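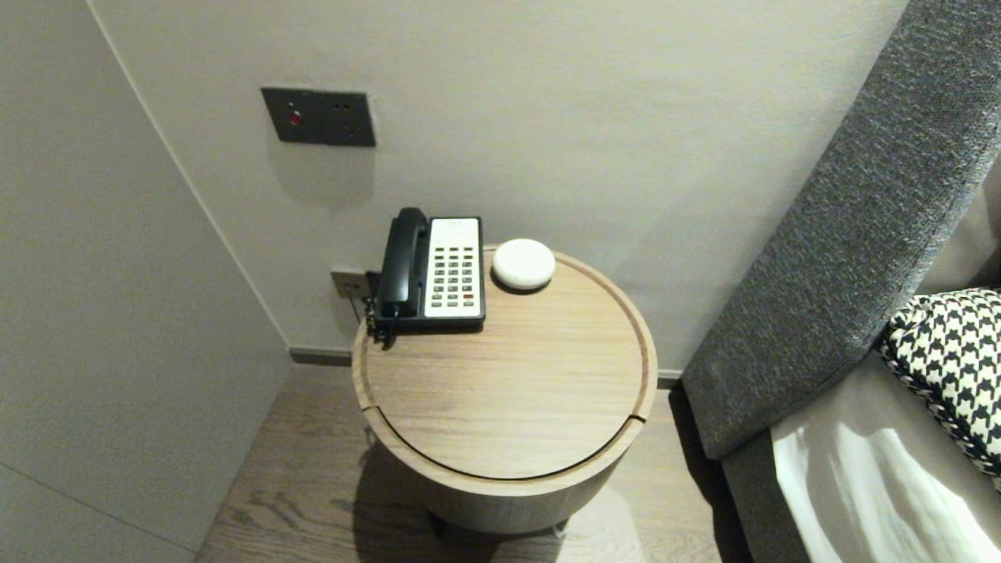
## Notes for slides 1 to 3: the round nightstand as a room fixture

Give the room name and move on. The talk is for housekeeping and maintenance leads, who know the furniture already.

Points to say aloud:

- The Prusinness property ordered the round model for all guest rooms. Gavstead kept its square cabinets.
- The top is circular and has a raised rim. A flat cloth stops short of the rim on the first pass, so the inside edge needs a second pass with the cloth folded over a finger.
- The phone takes up the back left. With the cord bunched beside it, part of the rim on that side goes unwiped unless the phone is lifted.
- Order of work for the top: lift the handset, wipe the cradle, replace the handset, move the base to the right, wipe under it, wipe the rim, move the base back. Eight inches of slack is enough for this. Less than that and the plug takes the load.
- The outlet is low on the wall, next to the nightstand. Check the plug by hand before moving the furniture.

Pause. Ask how many in the audience have a phone in every room. Expect most hands.

## Notes for slides 4 and 5: drawer and slide

Explain the terms once: the slide is the metal runner, the front is the curved face, the box is everything between.

The slide on this model is a ball-bearing type. It is only exposed when the drawer is out, so inspection has to be part of the cleaning round. On the maintenance sheet this is item 8. It was item 11 until March, and some printed copies still carry the old number.

Procedure:

1. Pull the drawer until the slide shows along the side of the box.
2. Wipe the metal with a dry cloth. No spray — overspray gets onto the cut edge of the wood.
3. Look along the rail for lint and hair.
4. Push the drawer home with one hand at the middle of the curved front.
5. If it stops short, write it down and leave it. Do not force it.

Second point, floor contact. The legs are thin metal and end in small pads. A missing pad marks the floor the first time someone drags the piece to get behind it.
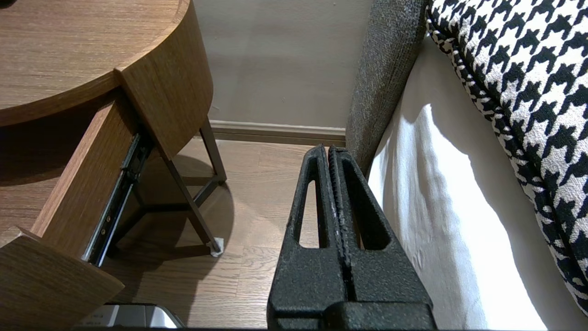

## Notes for slides 6 and 7: bowls and other loose items

Keep this part short. It covers anything in the room that has been moved from where the inventory puts it.

The Rezende inventory lists 876 loose items on one floor. Bowls are the category with the most location errors. They get used for keys and fruit and end up under things or behind things.

Rule as written: a bowl found during the round is checked on both faces, including the foot ring, then returned to its listed position right side up. White plastic shows marks on the inside first. The ring on the base collects dust, and it is the part most often skipped when the bowl is wiped in place.

Space near wood needs care. Bring the bowl out clear of any shelf or post before turning it over. The rim is what hits. 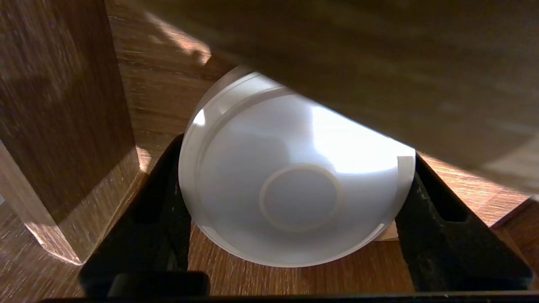

Didier Besnard: I would drop the right side up rule. At Allunus we store bowls upside down between guests and get less dust inside. The check then takes one motion instead of two.

Response to give if this is raised from the floor: both methods work, provided the whole property uses the same one. Mixed storage is what produces the recheck. Offer to compare sheets after the session.

## Notes for slide 8: the gap between nightstand and bed

Last technical point. The strip of floor beside the bed is narrow, and a standard mop head does not turn in it. Use the flat tool, pushed toward the baseboard and drawn straight back.

Follow the direction of the planks where possible. Go around the foot pads. Finish with the baseboard, dry cloth only. The fabric on the bed is woven and picks up water, so keep the damp tool off it.

Gilmar Camargo has the timing sheet and will hand it out at the door. Allow 10 minutes for questions. If time is short, cut the bowl section and keep this one.

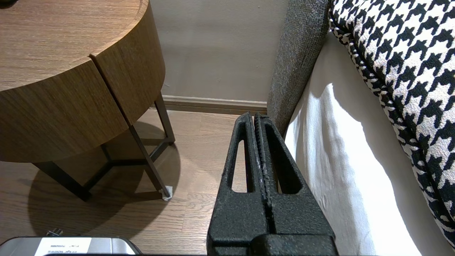

*Slide 8. Nightstand base, plank floor and side of the bed.*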